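Somach Character Sheet Journal, refill edition

Updated 12/04/2021

If you write stories with a big cast, you already know the trouble with chapter nine, when the gym teacher's eyes have gone from grey to green and you can't find the note that says which is right. The Somach is a ring-bound journal made for exactly that, and we love it to bits!

Each character gets a double page. The left side is for looks: hair, eye colour, height, build, the usual outfit, and a box for the thing they always carry (keys, a whistle, a dreadful hat). The right side is for temperament, habits of speech, who they can't stand and who they'd cross town for. There's a strip along the bottom for first and last appearance, so you can flip through and see who has gone missing since the middle of the book.

The refill edition has 100 sheets, enough for a proper saga, and 13 tabbed dividers you can label by family, school, team or whatever suits. Rings are the Elto pattern, so older Rosser binders will take the pages too. Paper is a warm off-white and takes fountain pen nicely, though very wet nibs will ghost a bit on the back.

Ffion Gwynne drew the new layout in February after a long run of letters asking for more room under "Voice". She gave it 9 extra lines, and moved "Birthday" up beside the name where it always should have been. Zlata Boiko's blank portrait panel is still there for those of you who sketch your people first and write them up afterwards. Mine are all terrible and I wouldn't part with one of them.

Colours: moss, navy, plum
Size: A5
Rings: 3
Pen loop: fits most standard barrels
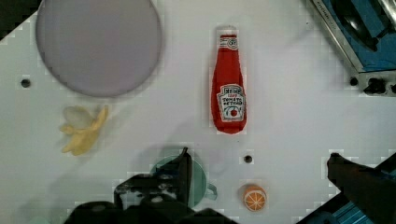 Can I use the sheets for characters in a comic or a tabletop game?
They work well for both. Leave the appearance strip for issue or session numbers, and use the portrait panel for a costume sketch.

Refill packs and spare dividers are listed separately under Zotine Paper Goods.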